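Packing materials at Tedside: changes from February

The Tedside office wishes to inform all members that the packing table has been reorganised. Brown paper bags with twine handles are now the standard bag for outgoing parcels, and 900 have been ordered. Members are asked to open each bag fully before filling it and to check that both ends of the handle are secure. Bags that are crumpled at the opening may still be used for lighter items.
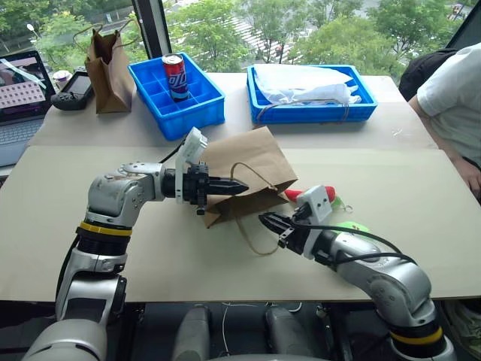 Plastic bags remain available for goods that may leak, and should be returned to the blue tray after use. The blue crate with the small compartments is intended for cans and bottles only. Keys and other personal belongings should be kept off the table during packing hours, which end at 8 in the evening.

Parcels for Conness must be ready 48 hours before collection. Questions about supplies may be addressed to Ingegerd Torvik, and requests for additional crates to Sverre Lundgren at the Tedside office.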